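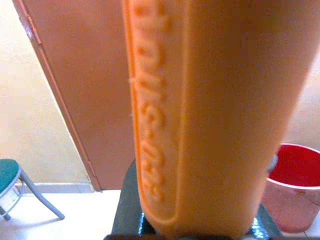
2018-03-24
by the course tutor, Tradton evening classes

Right, session two, and we're on to plastics you can pick up at home, and mostly how to clean them without ruining them. I promised last time I'd stop going on about glass (sorry!) so let's get straight into surfaces. Moulded plastic comes in more finishes than people think, and most household stuff sits somewhere in the middle, a bit matte and a bit shiny, like the big orange piece at the top of this handout. Have a look at the raised lettering down its side, in the long panel with the rounded ends. Wherever you get letters standing up like that you get corners, and corners are where fluff and grime like to settle, so a flat cloth will skate straight over the top and you'll think you've finished when you haven't. Use a soft brush there, an old toothbrush is lovely for it, and go along the line of the letters first and then across.

Buckets next. I know, a bucket is what you clean other things with, but when did you last wash yours? Mine was a disgrace. Empty it, rinse it, then do the inside wall with washing-up liquid and a sponge, working from the rim down. Don't forget the underside, which spends its whole life on the floor. Dry it upside down, propped on something so the air gets in.

Colour. Reds and oranges can fade if they live by a sunny window, and once they've gone pale no amount of scrubbing will bring them back. I've watched people try, with scouring powder, and all they got was a pale bucket with scratches in it. So keep the powder for the oven shelves, please.

A word on static, as two of you asked. Rub plastic with a dry cloth and it pulls in every hair in the room. Wipe it damp and let it dry by itself. There's a spray called Statico in the class cupboard which you're welcome to try, although I've had much the same from a drop of washing-up liquid in a bowl of water. If you do use it, spray the cloth and keep it off the object.

Labels and glue: warm soapy water, wait, then a fingernail. If that fails, a dab of cooking oil, left for up to 18 minutes (I go and make tea), then wash the oil off properly or you've just swapped one sticky patch for another. Test any bought remover underneath first. The Kirnix one took the shine off a lid of mine, and I was very fond of that lid!

For next week bring one plastic thing from home that you've given up on, plus a toothbrush and a cloth. The reading is page 34 in the Liao booklet, just the part on scratches, skip the table. We're in the same room.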